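Dollura 追加パック「Leltero の冬市」 商品ページ

対応：Dollura 本編(PC版／家庭用機版)
ダウンロード専用。パッケージ版なし。
本編が必要です。体験版では動きません。

ざっくり内容

北の港町 Leltero がまるごと追加。冬市の期間イベント、繰り返しクエスト5種、新しい住民、家具と衣装。本編の第2章クリア後、桟橋の船頭に話しかけると行けます。第2章の途中だと船頭が出てこないので注意。問い合わせ多いです。

推奨レベルは20から。最後の依頼だけ30ないときつい。一人でも可、二人協力も可。協力のときは部屋を立てた側の進行が優先されます。入った側は報酬だけもらえて、物語の進行は記録されません。ここ大事。

クエストについて

受注も報告も広場の鐘つき番のところ。毎日1回ずつ、朝の更新で復活。灯ろう運び、凍った井戸、毛糸の届けもの、橋の歌合戦、夜の魚釣り。歌合戦はボタン連打じゃなくてタイミング式になりました(発売前の紹介動画とは違います)。

報酬は「市の木札」。木札は冬市の屋台で家具や衣装と交換。イベント期間が終わっても木札は消えません、次の冬に持ち越しできます。ただし屋台は閉まるので交換は翌シーズンまで待ちで。
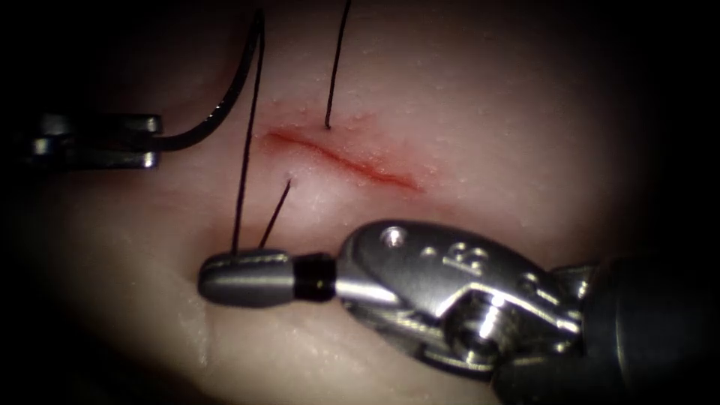 衣装は Thái の織物商から買うものと、木札で交換するものの2系統。織物商のほうは通貨だけでOK、染め替えも可能。木札のほうは染め替え不可。すいません、仕様です。色違いは別アイテム扱いなので倉庫の枠も別に使います。倉庫の拡張は本編側の機能、このパックには入ってません。

家具は自宅と船室の両方に置けます。大きい暖炉だけ自宅のみ。

よくある質問っぽいもの

・買ったのに船頭がいない → 本編の更新、再起動、第2章の進行を確認してくださいい。
・途中でやめた依頼はどうなる → 翌朝リセット。運搬中の灯ろうは消えます。
・称号「冬市の常連」がもらえない → 5種を全部、2回ずつ報告。1種類だけ何回やってもだめ。
・協力相手もパックが必要？ → 必要。持ってない人は町の門まで。
・音楽だけ欲しい → 単品販売の予定は未定。

更新メモ

2024年1月17日(水)
歌合戦で入力が遅れる件、修正。毛糸の届けもので配達先の家の扉が開かない件も修正。家庭用機版は審査待ち、通りしだい配信します。
夜の魚釣りで大物の出る確立を少し上げました。

次の大きい更新は6月の予定。中身はまだ書けないです。

購入とサポート

Clomitz の公式ストアから。ギフト購入可、地域の違うアカウントには贈れません。返品は未ダウンロードの場合のみ受付。購入履歴のページから申請、メールでは受け付けてません。

不具合の報告は、機種、キャラのレベル、受けてた依頼名、この3つを必ず書いて送ってください。セーブデータの添付はこちらからお願いしたときだけで大丈夫です。

関連商品：Dollura 本編／Dollura 船室家具セット／Thái 織物衣装セット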